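Chapter 4
The Famous Person's Morning: Reading the Celebrity Routine

I have a weakness, and you may as well know it before we get going. Give me a magazine piece where a movie star lists what she eats before dawn and I'm gone for the afternoon! I once read 125 of them in a single August (for this book, I told my family) and I'd happily do it again.

So this chapter is about the routine piece as a kind of writing. Who asks the questions? Who gets to check the answers? And why does a face cream always turn up by the fourth paragraph? In Chapter 3 we looked at the red carpet interview, where everybody is in a hurry. The routine piece is the slow cousin. It's usually done by email, often with a publicist typing, and it almost always has something to sell.

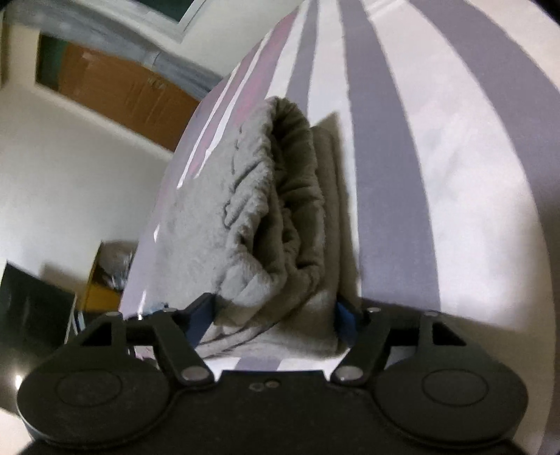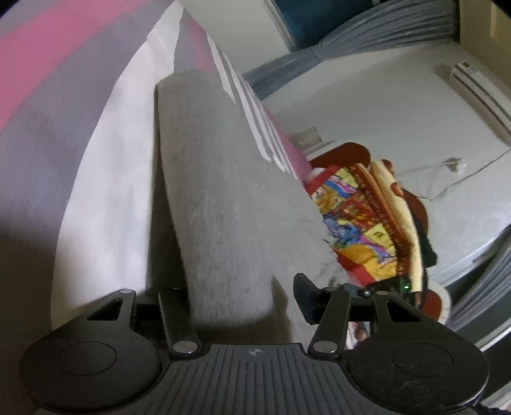
HOME AND LIFESTYLE COVERAGE

We'll work mostly with two outlets. Grodach ran its routine column at 900 words, every time, and you can feel the writers padding out the herbal tea. Drirnness kept to 799 and cut the greetings, so its stars sound a bit ruder than they probably are. I love both, but I trust Drirnness more, mostly for the way it labels its paid pieces right up top.

Then there's Hirkora, the fan archive, with 2,344 routine pieces saved and tagged by readers. It's messy and I adore it. Search "lemon water" and clear your evening.

Before you read on, pick one routine piece you enjoyed lately and keep it beside you. Mark every product name in pencil. Then mark every sentence that could only have come from this one person and no other celebrity on earth (my last try had a single line, about a parrot). We'll come back to your marks in Section 4.2, after a look at how the Krajčí column got started.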